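Costero Workshop Evenings, Robot Arm Build
Handout 2: grippers, wiring, first picks

Carry on from where we stopped. Everybody should have the base bolted down and the shoulder turning freely by hand. If it grinds, take it apart again before you plug anything in.

Parts for tonight
Gripper servo, the one with the Grullard sticker
Finger pair, left and right (they are NOT the same, check the slot side)
Wrist bracket, 2 short screws
Desmet driver board, long cable

Wiring
Power off first. Signal wire goes to the pin nearest the corner. Leave slack at the elbow, more than you think, the arm will pull it tight when it reaches up. Tape, no zip ties yet.

Board shows up in Hirnbridge as a new device. If it doesnt, swap the cable before you blame the board. Most of last months trouble was cables.

Setting the fingers
Open position: 832
Closed position: 463
These are servo counts, for my arm. Yours will be a bit off. Go in small steps near closed and stop when the tips just touch. If the servo hums you went too far, back it off. A humming servo gets hot and then its a dead servo.

Write your own numbers on tape and stick it on the base. You will forget them by October.

Wrist camera
Plug in last. Both fingertips should show, and the gap between them. Gap way over to one side = bracket is on crooked. Loosen, nudge, tighten. Focus by hand on something with print on it. 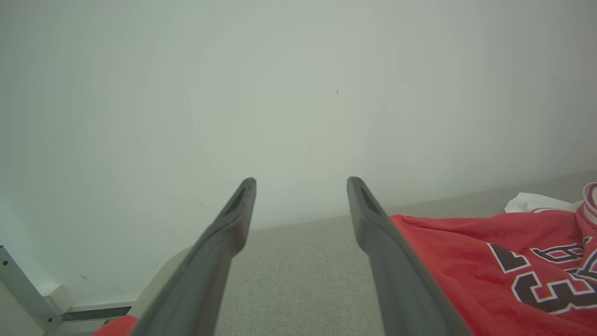

Cloth is the hard one. Blocks sit still, cloth folds under the fingers or slides off. Come in low and slow, tips a little open, pinch a raised fold and lift straight up. Flat spots are hopeless with these tips. Big printed numbers can be stiffer than the fabric around them so try a plain part first.

Do 3 tries from the same start pose before changing any settings. Then change one thing. Note what you changed, other wise you're guessing.

At home
Couch or bed works fine for cloth, table for blocks. Clamp the base, always. Keep a hand near the power switch.

Next time: saving poses and playing them back in Hirnbridge. Bring your arm, the tape numbers, and an old T-shirt.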